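Reading time: 1 min

Kulleck wants people with patience and low expectations of lunch. The work is putting white plastic parts together on a black table and taking them apart again.

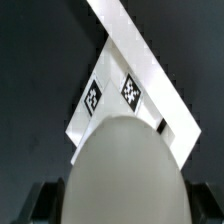

Sessions run through November, 36 places in all. Pay is $230, plus a sandwich of no fixed type. 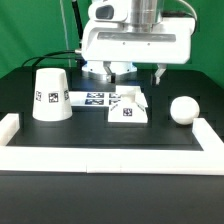
The table, with its white border and green backdrop.

You'll need steady hands and a tolerance for repetition. A degree is fine, we won't hold it against you.
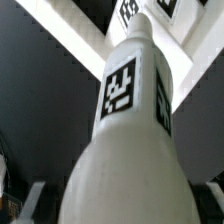 Ozan Sarıgül says he came for the money and now sorts his own kitchen drawers by shape.

Shifts start early, and the coffee starts later.

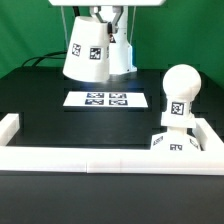 Write to the Kulleck front desk by Saturday, October 22, 2022. Keep it under 200 words.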